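Subject: Re: [toylib] Sorting the farm and zoo animals
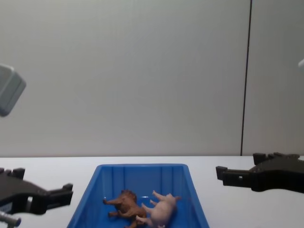 I've made a start on the animals and would like to settle how we split them before I go further. At the moment I'm using a shallow blue bin for anything that still has to be matched to a set. The pink pig and the brown one with the chunky body are both in it.

An earlier message asked:

> Are we keeping the loose animals by set or by type? The Lorkis
> farm set went out to Brollell Playgroup last month and came back
> with two animals that aren't on the card. If we go by type I can
> just put them in with the others. If we go by set, somebody needs
> to work out where they came from. Also, do we still wash
> everything on return, or only the baby toys?

On the first question, I'd go by set for anything with a card and by type for the rest. Families borrowing a farm expect the farm to be complete, and we get more complaints about missing pieces than anything else. Animals with no card can go in the mixed tubs, which are popular with the under-threes anyway.

The catalogue is up to 2,723 items now and a fair few of those are single figures that were entered one at a time years ago. I'd rather not add to that. A mixed tub should be one entry with a piece count on the lid.

On washing, yes, everything plastic gets washed on return. Warm water and dishwashing liquid, then onto the rack overnight. Please don't put figures away damp, as the hollow ones hold water and go mouldy inside. Anything with a fabric or furry finish gets wiped over with a cloth.

The pig could belong to the Dretetska set, but I don't have that card here. If you have the folder at the Luangrath Street cupboard, could you check whether it lists one pig or two? The card should be near the back, under farms.

I'll leave the unmatched ones in the bin until the April stocktake. After that they can go in the tubs.

Toy library, sorting and repairs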